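How do I lay out a tape grid on a floor so the lines stay straight?

Asked Thursday, May 28, 2020 in Floors and Surfaces

I need to mark a floor area into equal squares with blue tape. It has to stay down until August and then come up clean. My first try was bad. I started at one wall and measured each line from the one before it, and by the far side the squares were visibly off. The tape also curls where the lines cross. The area is 218 inches on the long side. I have a tape measure, a chalk line and one roll of Zekton blue tape. Do I need anything else?

3 answers

Answer 1 (12 votes)

Don't measure each line from the last one. Every small error gets added to the next. Hook the tape measure at one end, leave it there, and mark all the points along that side in one go. Do the same on the opposite side, then snap chalk between matching marks.

Start with one line down the middle and work outward both ways. Check the first corner for square with 3-4-5 before you put down any tape.
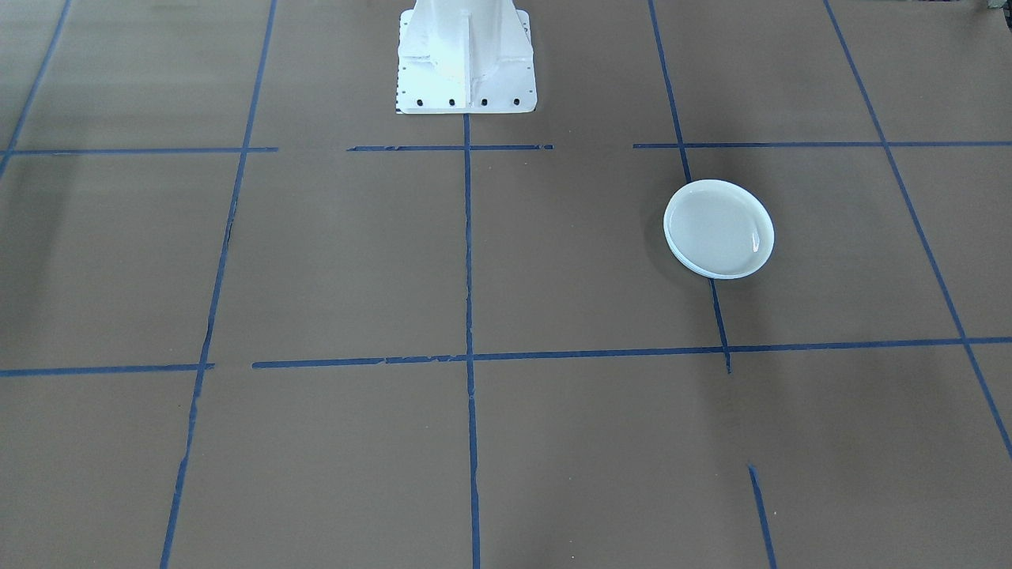
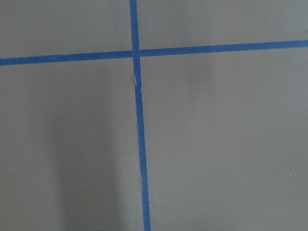 Tape is cheap, so buy more than you think. I went through most of a case from Wuso on my last floor, counting the strips I pulled up and did over. Press each strip down with a plastic scraper and go over it twice at the crossings. A small crease at a crossing like the one in the second picture is fine for a layout grid, but I would cut out anything bigger and patch it. Gaps and ragged edges don't matter much either if you measure to the same side of the tape every time — left edge or right edge, pick one.

Vacuum first. Dust is why it curls.

Answer 2 (4 votes)

Agree with the above except for leaving it until August. Check the label for how many days it is rated for. I left some down too long on a sealed floor and it came up in shreds, with glue behind it. Took me a whole evening with a scraper and warm soapy water. If you need it that long, plan to replace it partway through.

Answer 3 (0 votes)

just use a laser. Tredetti has one, works 100% of the time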